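Norkelport Cell Maintenance Meeting – Minutes
Location: Drurnar building, small meeting room
Month: April
Start: 9:20 a.m.
Chair and minutes: Trygve Solheim
Also represented: Tveit (arm service), Jukbridge (controls)

1. Previous minutes
Accepted with one correction. The spare bracket bolts are stored at Drurnar. The earlier text said Tveit.

2. Arm condition
Tveit inspected the arm at 826 hours. The bracket between the upper segment and the lower section was opened, cleaned and refitted. No cracks found at the plates. One bolt had lost its paint mark and was replaced.
The lower section has scratches and pale specks on its upper face. Tveit considers these cosmetic. The cover will not be changed. Jukbridge asked whether the specks could be flaking paint that might drop onto the work. Tveit to wipe the cover with a damp cloth at the next visit and report what comes off.

3. Gripper
Closing force was lowered at the last visit after soft items came out of the grip flattened. Setting is now 20 percent for mesh and fabric items. Rigid bottles stay on the old value.
Jukbridge reported that the gripper does not always finish its homing move after a cold start. Workaround until the next software load: run homing twice, then check the reading on the panel before the first pick.

4. Hover height
The waiting position above the table was reset. Clearance is 200 mm, measured from the table surface with the cloth in place. Two earlier readings were taken on the bare table and have been struck from the log.

5. Table cover
The black cloth stays. It collects lint, and creases under the pick area have shifted light items during approach. The cloth is to be brushed and pulled flat before each shift. Clips at the back edge were discussed and left open – Tveit wants to check the reach of the arm first.

6. Lighting
The arm throws a soft shadow over part of the table. Jukbridge logged 77 failed detections in the last period and will sort them by table position before anyone moves a lamp.

7. Test items
Bottle and bath pouf remain the standard pair for the check after service. The pouf is to be set down with its cord toward the front. Replace it when the mesh no longer springs back.

8. Actions
Tveit: wipe test on cover, reach check for clips.
Jukbridge: homing fault, sorted detection list.
Solheim: update the hover height entry in the service sheet, order bolts and a second cloth.

9. Other business
The service sheet will be kept at the cell from now on, with a copy at Norkelport. Entries in pen only. Meeting closed at 10:05 a.m. 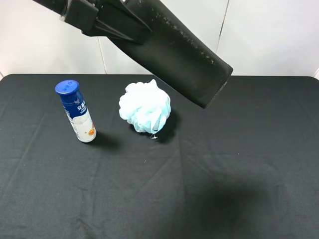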